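**Do I need prior Sanskrit for the two-year certificate at Nornville?**

I finished high school with Spanish as my only language and would like to apply for the Sanskrit certificate at Nornville College. The catalog lists a reading test but doesn't say who has to take it. Is there a beginner track, and can I live off campus?
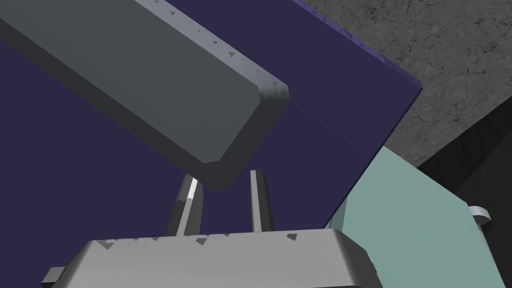 Nornville, December

**Roland Penrose** – 2 votes

There is a beginner track. You take the script course first – it runs 30 sessions – and sit the reading test at the end of it. Only people who want to skip that course take the test before enrolling. The textbook is the Bosman primer, 354 pages, and the library has copies on short loan. Fees were 2270 for the year when I enrolled, exam fee included. Ask the office for the current figure.

**skirnar_reader**

Off campus is fine, I did it. Bus is slow in the mornings.

**Sunari**

I think they want a transcript too? My cousin had to send hers twice. Also the grammar class is taught partly in Hindi some terms, so check which teacher you get. Not sure about the primer, we used handouts.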